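Last updated: 20 Aug 2020

Ticket 449 — Shirt folding, replay drops the second sleeve
Project: Stuvitz (student team, Mahawong robotics club)
Opened by: Vichien Khunthong
Status: open, whatever the board says

Problem as reported: when the trained policy runs on the arm, it folds the first sleeve fine and then closes on air next to the second one. The report blames the finger pads. I have my doubts. We swapped pads in July for the same complaint and got the same complaint back.

Tried so far:

Recalibrated both grippers. No change. The gap error looked better on paper, but the sleeve was still missed by the width of a finger.

Re-ran with the Wedudberg settings someone copied off the old laptop. Worse. Please stop using that file until we know who made it and for which camera.

Raised the training run from 10 demos to the full set. Loss went down nicely, and the arm missed the sleeve just as nicely. I don't count a loss curve as a fix.

Next I went back to the raw demos, which should have been step one. The polo shirt goes flat on the table, collar toward the backdrop, and we work it with a hand-held gripper on each side.

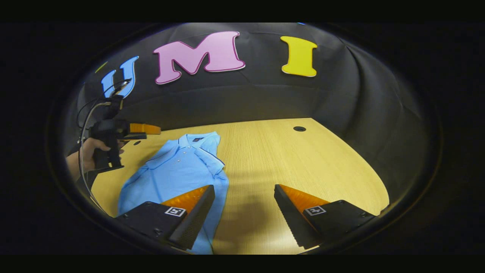 My current guess is timing. The two grippers are recorded separately and lined up afterward, and the Fiven sync script says the offset is under 2 ms. I don't believe it. In demo 6 the left gripper closes on the cloth well before the right one has stopped moving, and the person doing the demo swears they closed together. One of those is wrong, and my money is on the script.

Checked the log. The script reads the clock once, at the start, and never again. Over a 900 second session that leaves plenty of room to drift — and the later demos are the bad ones, which fits. It doesn't prove anything yet.

To do before anyone closes this again:
- tap both grippers together at the start and end of each session, and compare
- retrain on early demos only
- leave the pads alone

If the early-only run still misses the sleeve, I'm wrong about the clock and will say so on this ticket. Comments that say "works for me" need a log attached.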